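So I'm finally making the soup again. I know, it's July, and my sister already texted me three question marks when I told her. But the cold snap in Statdale last week had me wearing socks to bed, and once I start thinking about yellow pea soup there's no stopping it.

The recipe came to me from Ketill Norðdahl, who ran the bakery on Lykkegaard back when I rented the apartment over it. He wrote it on the back of a flour invoice and left out half the amounts. "Peas, enough." Thanks, Ketill! I spent most of a winter figuring out what enough meant, and for my biggest batch it's 833 grams, which sounds fussy but is just what fits in my blue scoop twice, leveled off with a knife.

You soak them overnight (I forget this about half the time and then we eat eggs). Then onions, a smoked ham hock, thyme, two carrots, and a bay leaf that I always lose track of. No garlic. I tried garlic once and it tasted like a different soup, a perfectly nice one, but I didn't want that one. 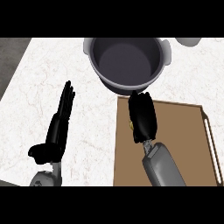

Peas stick, that's the main thing to know about them. They sit there looking innocent for an hour and then the whole bottom layer goes to tar while you're on the phone. My first few batches were in a tall skinny stockpot and I scorched every one. What you want is something big and dark with a smooth, flat bottom like the pot up there, so your spoon can get at everything, and a handle on each side for when it's full and you're shuffling it over to the sink. Stir every ten minutes once it starts going thick. Every five near the end.

It takes me 96 minutes from the first bubble, and yes, I timed it, because my cousin in Javevier swore hers was done in 44. Hers was crunchy. I ate it, I was polite, I had bread in my bag for the drive home.

Mustard goes in at the table, the hot brown kind, and everybody does their own. Leftovers set up like cement in the fridge so add water when you reheat, more than you think. I've got four tubs in the freezer now and the last of the hock is going in beans tomorrow.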